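How I sort out my drawer of odds and ends

Every January I tip out the drawer next to the cooker and swear I'll never let it get like that again.

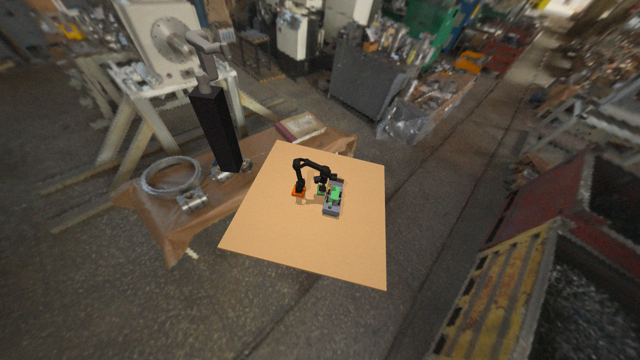
So this year I did it properly, and it took me one Friday evening with the radio on. You'll want a clear table, an old towel and a few small boxes (mine came from Ledberg, but margarine tubs do the job just as well).

Spread the towel out first so the screws don't roll off. Tip everything on to it and don't start sorting yet! Have a look through for anything leaky, mainly old batteries, and put those in a jar for recycling.

Now pick out the things you reached for in the last month. For me that was scissors, tape, the tape measure and a biro. They go at the front, no box needed.

Everything else goes by job – fixing, hanging, sticking, sewing. I used to sort by size, and then my friend Tamara asked me for a picture hook and I spent 15 minutes looking for it.

Measure the drawer before you buy dividers. Mine is 17 cm deep at the front and a bit less at the back where the runner sits, so the first set I bought had to go back.

Keys you can't place go in an envelope with the month written on it. If you haven't opened it by summer, out they go. I've still got two of them, mind you.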